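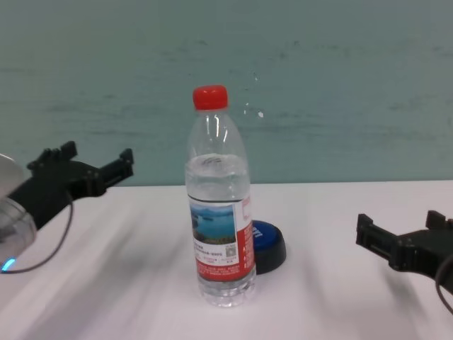
Does Bottled Water Taste Better? A Report on the Flavell Hall Tasting

Piroska Vass and Akash Pathak
Supervisor: Archana Agarwal

1. Why we did this

Students at Flavell Hall buy a lot of bottled water. When we asked them why, most said that the tap water tastes bad. We doubted that. The water in the hall comes from the same town supply as the water in the library, and we never hear anyone complain about the library. We wanted to find out if people could pick out tap water when they did not know what they were drinking.

We should admit that we both drink tap water and expected to be proved right. Readers should keep that in mind.

2. What other people have claimed

We read what we could find in the library and online. A lot of it was written by people selling either bottles or filters, and we gave up on those. The student magazine ran a piece by Ravindra Tomar saying that hall water "tastes like coins." He did not say how he tested it. We wrote to ask and he replied that everybody knows it.

3. Method

We used three waters: tap water from the Flavell kitchen, tap water from the library, and a still bottled water from the campus store. All of them sat in the same refrigerator overnight in covered glass jugs. Ramesh Sachdeva poured the cups in another room and marked them with letters, so neither of us knew which was which while we were handing them out.

Each taster got nine cups in mixed order, three of each water, and scored every cup from 1 to 5. They also wrote down whether they thought it was tap or bottled. We collected 570 scored cups over the first part of January. A few score sheets were missing answers and we left those out completely.

4. Results

The average scores for the three waters were very close, and the order changed depending on which evening we looked at. Guesses at tap or bottled were a little better than a coin toss, but not by enough for us to make anything of it. Several people who had told us they hated tap water gave their top score to the kitchen jug.

One thing did surprise us. On the last evening the kitchen water scored clearly lower than on the others. Piroska thinks the jug had not been rinsed well. Akash thinks it was chance. We have no way to settle this now.

5. Problems

Chilling the water may hide differences that people would notice at room temperature, and a lot of students drink it straight from the tap. We should have run both. Our tasters were mostly friends and people on our floor. We tested one bottled brand only, so we can't say anything about the rest.

Leaving water in an open kitchen overnight, even covered, is also not the same as running it fresh. Archana Agarwal pointed this out after we had finished.

6. What we think we can say

Our tasters could not reliably tell cold tap water from one cold bottled water. That does not show that the two taste the same, and it says nothing about whether either one is better for you. We would want to see the test repeated by someone who likes bottled water before we believed it fully ourselves.

The score sheets are in the blue folder in the department office.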